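Okay, I'm on the bus home from the Plosex open day and my thumbs are warmed up, so you're getting a thread. I've been wanting to see this place since it opened and it did not let me down!

**1/** Quick background if you don't follow this stuff: Plosex makes home robots, or wants to. The one they were showing is called Vida. No face, no cute voice, and you can't buy it yet. It's supposed to tidy up after you, and I have been tidying up after other people for most of my adult life, so yes, I signed up the minute the page went live.

**2/** Tickets were free but they only let in 40 people per slot. I had the 2 pm. Get there early if you go, the parking lot is tiny and the bus stop is on the wrong side of a very wide road. (I ran. In boots. In October heat. Don't ask.)

**3/** First stop was the workshop, where they had a bunch of arms in pieces on benches and let us pick up the parts. I expected the finger parts to be heavy and they weigh basically nothing. A kid next to me put one on his nose. The engineer let him keep going for a good long while, which made me like her a lot.

**4/** Then the talk. Thirty minutes, and I only zoned out once, during the battery section. The part that stuck with me: a factory robot gets to do its job in the same spot forever, and a home robot has to deal with your couch and your curtains and the bag of bags you keep meaning to throw out. Somebody behind me said "she's been to my house" and the whole row lost it.

**5/** And then the demo, which is what I came for. They do it in a living room, and I mean a proper one, TV, plant, toys on the shelves, the works. We watched from the hallway in small groups, with the view from Vida's wrist up on a big monitor so you could follow along.
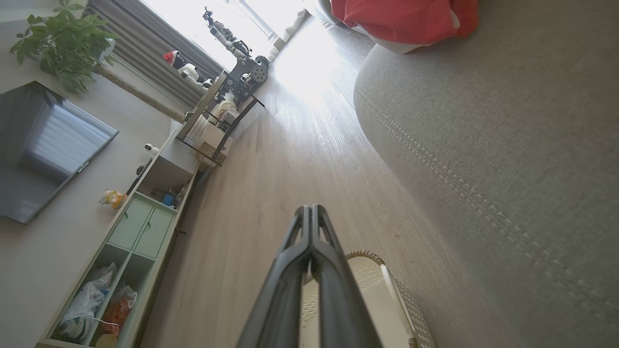 **6/** What surprised me most is how much waiting there is. You stand there holding your breath while it lines itself up, and then it moves a tiny bit, and then it thinks again. I kept leaning to one side like I was bowling. So did the guy in front of me. We were both no help at all.

**7/** The job was picking up soft stuff: socks, a dish towel, a plush fish. First sock, perfect, and people clapped (for a sock!!). The second one it pinched by the very edge and dropped. Third try it got hold of it. They didn't hurry past the miss or make a speech about it, they just let it go again, and I appreciated that.

**8/** I asked about sunlight, because my own front room gets blasted every afternoon and I can't even see my TV. The answer was that glare is a real pain for the cameras and they run it at different times of day on purpose. They're not closing the curtains for visitors either. Good answer, I thought.

**9/** Somebody else asked about pets. Official position: no cats in the demo room, too many opinions.

**10/** You also get a turn driving an arm yourself! Not Vida, a little practice one on a table, with a controller made by a company called Nuvov. You have to move a foam block from one tray to another. I have played video games since I was six and I was terrible. I squeezed when I meant to lift. I lifted when I meant to squeeze. The lady after me had never held a controller in her life and got it on her first go, so there you are.

**11/** Money question, since three of you already messaged me: no price for Vida yet. They wouldn't even give a range and I did push. The practice arm is sold as a kit for $600 through Kunen, and that's out of my fun budget until at least spring. My sister has been told. My sister's birthday money has been hinted at.

**12/** Small complaints. The snack table was only pretzels. The hallway gets stuffy with a group in it, and if you're short like me you want to be at the front, so don't be polite about it. And I'd have loved more time in the workshop, they herded us along just when it was getting good.

**13/** Would I go again? Already on the list for the next one. They said they're hoping to show folding by then, towels first. I have so many towels.

**14/** Okay, my stop's coming up. If you've been to one of these, tell me what you saw, and if you did the foam block thing, please tell me you dropped it too.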